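このページを印刷する | メールで知らせる

# Rendus 絵本挿絵書誌データ README(データカード)

2022年10月版

## はじめに

子どもに絵本を読んでやる時間が好きで、そのうち子どもより自分のほうが挿絵に夢中になっていた、という方はきっと多いと思います。わたしもその一人です。古い妖精物語の本を古書店で見つけては、奥付をにらみ、この版の口絵は初版と同じ絵なのだろうか、紙を替えたときに図版が何枚か落ちたのではないかと、夜ふけまで考え込んでしまうのです。

Rendusは、そういう考えごとの控えが積もってできた書誌データです。収めているのは19世紀後半から20世紀はじめにかけての挿絵入り児童書80点で、版ごとの図版の有無、掲載位置、刷りの方法、題辞の文言を表にまとめてあります。画像そのものは入っていません。絵を見たい方にはちょっと物足りないかもしれませんが、手もとの本と見比べながら使っていただくと、なかなか楽しいものですよ。

## ファイルの構成

表は3つに分かれています。

- `books.csv`:書名、著者、版元、刊年、判型
- `plates.csv`:図版ごとの記録。挿絵画家、位置、刷りの方法、題辞
- `notes.csv`:調査者の覚え書き。長短まちまちです

文字コードはUTF-8、区切りはカンマです。`books.csv`の`book_id`がほかの2つの表とつながっています。題辞は原文のつづりのまま写し、明らかな誤植も直していません。気づいた誤植は`notes.csv`のほうに書きました。

## 記録のとりかた

中心になったのはLindgren文庫の蔵書です。閲覧室の大きな机に本を置かせてもらい、一冊ずつ頭から最後までめくって、図版に行き当たるたびに記入していきました。目次の図版一覧だけを写すことはしていません。一覧と実際の綴じ位置が食い違っている本が、思いのほか多いからです。

刷りの方法は、木口木版、多色石版、三色版、線画凸版、不明、の中から選んでいます。ルーペで網点を見れば三色版はたいてい分かりますが、石版と木版の重ね刷りは、くたびれた紙の上ではほんとうに見分けにくく、迷ったものは遠慮なく「不明」にしました。「不明」が続く本に出会ったら、ああここで困っていたのだなと思ってください。

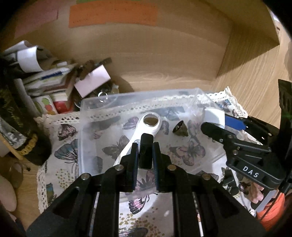

Bautista Bustosからは、「不明」をひとまとめにしてしまうのは惜しい、という意見をもらいました。石版か木版かで迷ったのと、図版が切り取られていてそもそも見られなかったのとでは、使う側にとってまるで意味が違うというのです。できれば欄を分けてほしい、せめて覚え書きに一言ほしい、自分は後者だと思い込んで余計な本まで取り寄せてしまった、とのことでした。

まったくそのとおりで、この版から`plates.csv`に`missing`の欄を加えました。図版が失われている場合は`yes`、そろっている場合は`no`、もともと挿し込まれていたかどうか決められない場合は空欄です。古い版のデータをお使いの方は、お手数ですが差し替えをお願いします。

## 挿絵画家の名前について

署名は頭文字だけ、ということがよくあります。絵の片隅、草むらの中や敷石の目地にこっそり入っていたりして、探すのはかくれんぼのようで楽しいのですが、だれの頭文字なのかとなると話は別です。扉に名前があるときはそれに従い、ないときは頭文字のまま`artist_as_signed`に入れました。推定した名前は`artist_inferred`に分けてあります。引用なさるときは、どうかこの2つを混ぜないでください。

また、版木を彫った職人の署名を画家のものと取り違えやすいので、彫版師と分かったものは`engraver`に移しています。Renata Navarreteが初稿を見直して、わたしが画家だと信じきっていた署名を45件も彫版師の欄へ移してくれました。顔から火が出る思いでしたが、おかげでずいぶん信頼できる表になりました。

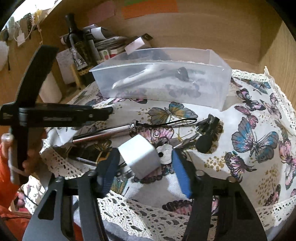 彫版師の欄が埋まってくると、同じ工房の名があちらの妖精物語にもこちらの動物寓話にも出てきて、一冊ずつ見ていたころには気づかなかったつながりが浮かんできます。版元Valalonの廉価版などは、画家がばらばらなのに線の調子がよく似ていて、長いこと不思議だったのです。彫った手が同じだと分かれば、なるほどと膝を打ちたくなります。この欄だけを並べ替えて眺めるのも、わたしのおすすめの使いかたです。

## 分かっている偏り

- 英語の本に大きく偏っています。
- 文庫の寄贈者が妖精物語を好んだらしく、学校読本や宗教冊子はほとんど入っていません。
- よく読まれた本ほど図版が失われています。子ども部屋で愛された本の宿命でしょうか。
- 再製本された本では、図版の位置が刊行時と違っている可能性があります。

## 利用と訂正

出典を書いていただければ、授業でも読書会でも論文でも自由にお使いください。表記は「Rendus 絵本挿絵書誌データ」でお願いします。

誤りを見つけた方は、`book_id`と図版の位置を添えてお知らせください。お手もとの本が別の刷りなら、奥付の文言も写していただけるととても助かります。次の版は12月に出すつもりで、Sidsteadの個人蔵書から借りている3冊の記録を足す予定です。うち一冊には子どもが色鉛筆で塗った頁があり、これをどの欄に書いたものか、まだ決めかねています。

お問い合わせ | © Rendus | ページの先頭へ戻る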